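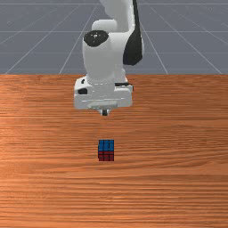 Ticket 1237 – Controller comparison, cube pick in simulation
Status: resolved, one item left open
Opened by: Nerea Collado
Assigned to: Esko Jääskeläinen
Component: Zelley sim, gripper model

Nerea Collado
I'm comparing two controllers, Oltum and Brumutura, on the puzzle cube pick. Same arm, same gripper, same wooden table, cube on the centre line. With Oltum the hand comes down and closes on the cube as expected. With Brumutura it stops above the cube and stays there until the episode times out. No error in the console. I have had this on 13 runs in a row, so it isn't random.

Things tried so far:
Restarted the sim – no change
Reloaded the arm model – no change
Swapped the cube for a plain block of the same size – no change
Lowered the approach speed by half – stops at the same height, only later

Esko Jääskeläinen
Can you attach the log from one of the failed runs, and tell me which gripper file each controller is loading? They should both read from the shared folder but I'm not certain Brumutura does.

Nerea Collado
Log attached. The last lines before it hangs:

step 288 approach: moving
step 289 approach: moving
step 290 approach: moving
step 291 approach: target reached, waiting for settle
step 2563 episode: timeout

Oltum loads the gripper from the shared folder. Brumutura has its own copy in its config directory. I didn't know that.

Esko Jääskeläinen
Thanks. It says "target reached", so as far as the controller is concerned the hand is where it should be. I'd look at the tool offset first. Please compare the tool frame in the two files.

Nerea Collado
They differ. The shared file has the tool frame at the fingertips. The Brumutura copy has it further out, past the end of the fingers, on the same axis. It looks like it was set for the longer fingers we tried in January.

Maribeth Saludo
That was me, sorry. I made the copy for the Aranda finger test and never put it back. The long fingers aren't in use any more, so you can delete it.

Nerea Collado
Deleted the copy and pointed Brumutura at the shared file. The hand now goes down to the cube. New problem: it closes, but "waiting for settle" still takes much longer than with Oltum. It does get there in the end.

Esko Jääskeläinen
The settle tolerance in Brumutura is tighter by default. Set settle_tol to the value Oltum uses, otherwise you aren't comparing like with like.

Nerea Collado
Done. Both controllers now finish the pick. I have thrown away all the earlier Brumutura results and will run the full set again overnight.

Esko Jääskeläinen
Marking as resolved. Still open: Brumutura should print a warning when it finds a local gripper file – moved to a separate ticket, assigned to Maribeth.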